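Small Boxes, Two Arms: A Talk with Periklis Giannakopoulos

When I came to the robotics club at Henbridge, it was four in the afternoon and the members were already working. Periklis Giannakopoulos, who leads the club, asked me to wait until one attempt was finished. Then he gave me a chair and we began to talk.
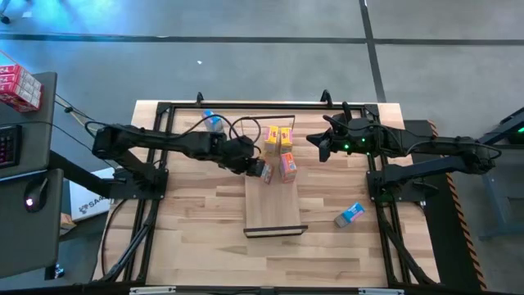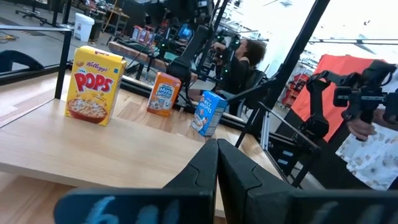
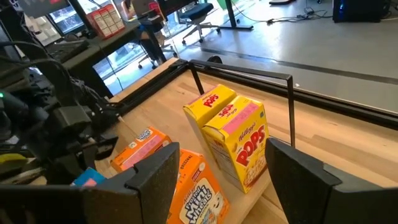
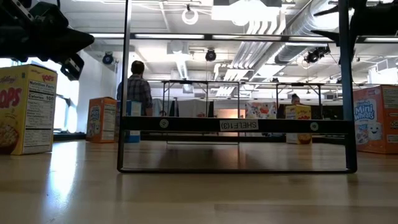
Cereal boxes at the Henbridge club.

The project is called Dranthorpe, after the street where the first members rented a room. The task is easy to say: the two arms must take cereal boxes from the table and put them in order, as a person does in a small shop. "My students thought it would be boring," Giannakopoulos told me. "They wanted to build something that walks. I said to them, first please put one box beside another box, and after that we will discuss walking."

I asked him what is the difficult part. He thought for a while before he answered.

"A box is light, and it falls when you touch it a little wrong. If you press too much, the cardboard bends, and the next time it is a different box. The students learn to be gentle with a machine that does not feel it."

The club has kept 796 attempts until now, and it wants to have 1000 before the competition in Hirnden in June. Each attempt is written in a notebook with the name of the student and one sentence about what went wrong. I was allowed to read some pages. One sentence said only "I was in a hurry." Another one, much longer, complained about the cables.

The members work in pairs and change after 5 attempts. In the first year they did not change, and Giannakopoulos says this was his mistake. "There were 2 students who were very good, so they did everything. The others were watching and eating. Now everybody must take a turn, also the shy ones. Maybe we are slower, but I sleep better."

He himself studied mechanical engineering and worked for nine years at Lambrakis, a company which makes packing machines. I wanted to know if he misses it. "I miss the coffee," he said. "At the factory, when a machine stopped, somebody shouted. In the club, when it stops, three people come to look, and they are happy that there is a problem."

About the competition he does not promise anything. Last year the team from Henbridge did not pass the first round. This time the students have prepared a second plan, in which the left arm only holds and the right arm does all the placing. They have not agreed yet which plan is better, and he refuses to decide for them. They will vote in the last week before they travel.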